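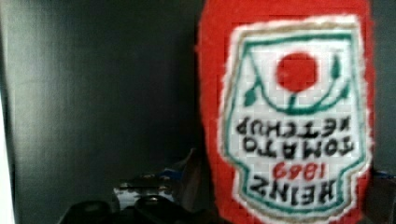 Re: [stitch-and-felt] Whipstitch or blanket stitch for small shapes?

Date: 18 Mar 2020
List: Omatham Needle List

A member in Itmont wrote:

> I'm making felt food for my niece and the edges keep going fuzzy on me.
> I've been using whipstitch with two strands. Would blanket stitch hold
> up better? Also, what are people stuffing theirs with? Mine go lumpy
> by the second wash. I cut the pieces from the Sastry pattern set, the
> one with the breads and the vegetables, in case that matters.

Oh, I'm so glad somebody brought this up, I could talk edges all day!

Blanket stitch, yes, for anything that gets grabbed a lot. Keep your two strands but make the stitches closer together than feels right, especially around curves. On a tight curve I go into the same hole twice and then fan out (it looks messy while you're doing it and lovely once you pull it snug). For straight sides whipstitch is fine, and it's so much faster that I still use it on bread slices and anything square.

The fuzz may be the felt and not your sewing. Craft felt sheds from the first day. A wool blend costs more but it stays crisp for ages, and you can trim the fluff with small scissors when it does come up. I bought a bundle from Zininside last September, 83 sheets in every color you could want, and I'm still working through the greens. 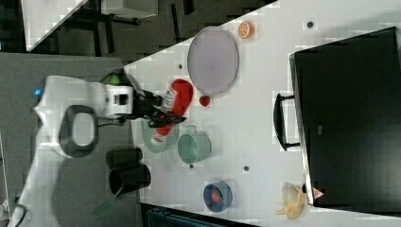
For stuffing, tear it into little tufts before it goes in. Don't push in one big wad, that's where the lumps come from. Start at the far end, use the blunt end of a knitting needle, and stop before it feels full. Then close all but an inch, squeeze it all over, and add a bit more wherever it gives. I've washed mine by hand in cool water and dried them flat on a towel, and the shapes have kept very well.

On the Sastry set - the bread pieces are great, but the carrot is drawn with almost no seam allowance, so cut that one a little bigger all around. The pea pod is a joy. Make the pod first and fit the peas to it, or you'll end up with 3 peas and room for one and a half, as I did.

If you want lettering or a label on anything, do it on plastic canvas or a bit of aida and sew the finished patch on afterward. Counting threads on felt is misery! There was a long thread on labels a while back, message 3332 in the archive, with a good chart for block capitals that fits on a patch 200 stitches around. 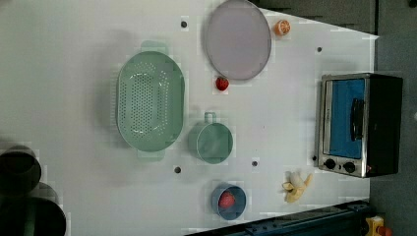 Strawberry, orange and green colander, from above.

Do post your niece's set when it's done, I'd love to see which vegetables you picked. And if anyone has worked out a decent felt mushroom, please share - my gills always come out looking like a pleated skirt.

Happy stitching!

--
Omatham Needle List
To leave the list, reply with the word "leave" in the subject line.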